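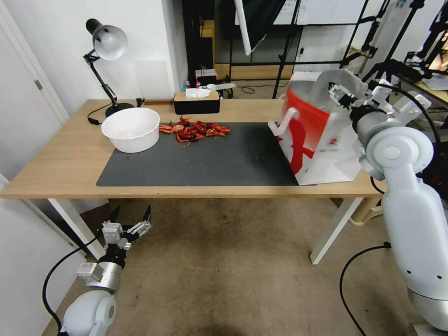

Can the Prukine two-arm kit be bought without the table controller?
Baltden sells the arms alone for 2,975 euros, but then you must have your own controller and write the driver for it.

February 20, 2022
To: small-arms list
Re: Prukine kit, worth the money?

On the list, a member from Prerkbridge wrote:

> We are thinking about the Prukine kit for our teaching lab. The full
> price is 3,114 euros and our limit for one arm was 2,000, so it looks
> good for two. How are the grippers with soft packages? And does the
> delivery cost change if we order spare fingers later?

Thank you for the questions. I have used the full kit at the Liepiņa workshop since June, so I can answer most of them.

The difference between the arms alone and the full kit is small, and I would pay it. Calibration took me one afternoon with the supplied controller. With my own one I lost much more time – mostly on the wrist joints, where the manual gives the wrong direction of rotation.

Soft packages are fine if you lower the closing force first. The default value is too strong for thin plastic, and the setting is hidden in the second menu.

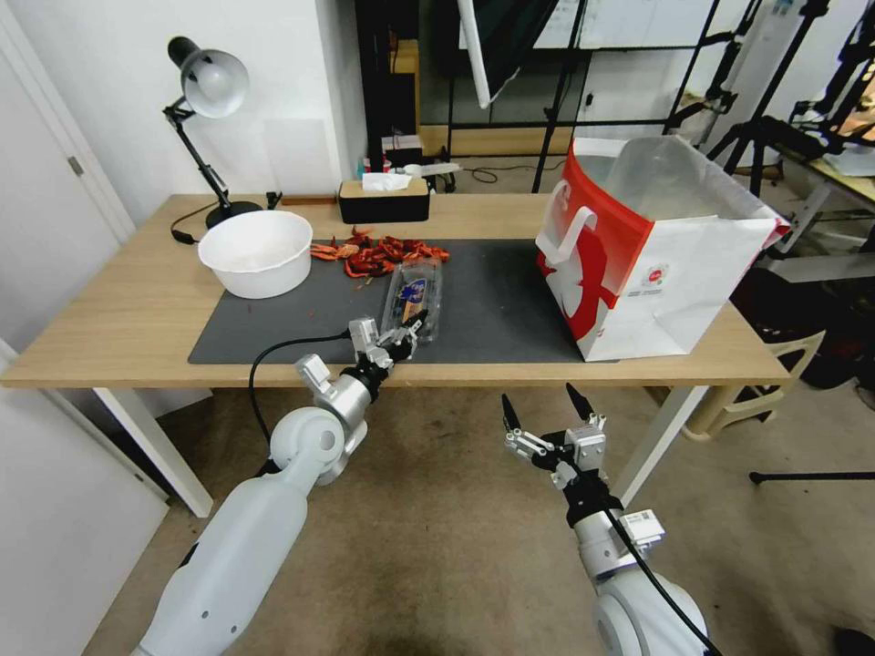
Left gripper closed on a clear package, right gripper open.

My main complaint is the cable at the wrist. It hangs in a loop, and on a table with a mat it can pull the corner up when the arm moves back. I asked Baltden for a shorter one and they do not have it.

About delivery: I paid 325 euros for the first order. The spare fingers came in a normal letter, with no extra charge. Please ask them again before you order, the terms may be different for your country.

I can send my settings file to the list if there is interest.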